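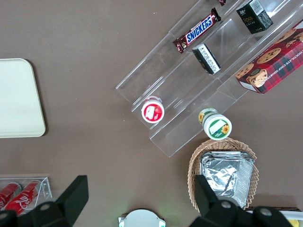
Search this diary
Type and press enter

July 2023

Swifts! Eleven of them over the yard tonight, screaming round the chimney of the old Dawber bakery so low I could hear their wings. I stood on the back step with a tea towel over my shoulder and let the pasta go to mush and I don't care one bit. Last year I never saw more than a handful at once and I'd talked myself into thinking they were giving up on our street altogether.

I rang Melina straight away (she's two roads over, on the hill side) and she'd had the same lot over hers a minute before. We stayed on the phone like a pair of teenagers, her shouting "coming to you!" and me shouting "got them!" and then back again. Her neighbour must think she's lost her mind. She says they go in under the tiles at the end of the terrace, the house with the green gutter, and she's going to sit out with a deckchair tomorrow and watch for which gap. I've told her to take a cushion and a hat with a brim, having been splattered once already this month.

Our own boxes are still empty. Kálmán put the two of them up under the eaves in spring and made a lovely job of it, and I've been playing the calls out of the bedroom window every morning and evening as the leaflet says. One bird came right up to the left-hand box last week, hung there by its feet for a second and dropped off again. I yelped. Kálmán says that's a young one looking for a place for next year and I should be pleased, and I am, I'm delighted, but I'd still like one to go in!

Read more of the swift book in the bath. They can sleep on the wing. They eat up there, drink up there, gather feathers for the nest out of the air, and a young one that drops out of the hole for the first time may not land again for two or three years. I keep reading bits aloud to Grumby, who is a cat and listens with more interest than I'd like. He can't get anywhere near them, thank goodness. He did sit on the wall this evening with his head going round and round until he nearly came off it.

Other things. Beans are finally climbing, and the ones I moved beside the water butt have overtaken all the rest. Slugs had the second sowing of lettuce down to the stalks. Sze-wing came by at lunch with a bag of gooseberries, and stayed for two cups of tea and a long moan about the Stinar bus, which now misses out the bottom of the hill if it's running late, so she'd walked up from the bridge in the heat with the bag cutting into her fingers. I topped and tailed the lot this afternoon listening to the cricket. Crumble tomorrow, and jam if I can find lids.

She told me that when she was small she picked a grounded swift up off the path outside her school and carried it home in her PE bag. Her dad held it up on his flat palm in the garden, and it sat there shivering for ages with its little hooked feet in his skin, and then just went. No jump, no flapping about, it was on his hand and then it was over the fence. She'd not thought of it for years until I started going on about mine. What a thing to have seen! I've put a shoebox with holes in the lid by the back door in case we ever find one.

Wrote to Kristóf after supper. He's been in Zaltberg for seven weeks and says the sky over the square is thick with them every night, alpine swifts as well, big pale-bellied things that trill like a dropped tray of teaspoons. I am so jealous. He's promised to count them from his balcony if I send him a proper sheet to fill in, so I ruled one up for him with columns for time, height and weather. He'll lose it, but he might do a night or two first.

Must remember to ask Andor about the scaffolding. If it goes up on the bakery before the young have flown, somebody has to talk to the builders, and he knows them from the football. I'd go myself but I get too worked up and start waving my arms.

Half past nine now and I can still hear them, very faint and very high. I went out again in my slippers to look. They go up at dusk, 1,000 metres or more, all together in a sort of bundle, and I tried to follow them until my neck hurt and there was only one speck left that may well have been something in my eye. Window open tonight, moths or no moths. Calls on at six, then ring Melina about the green gutter.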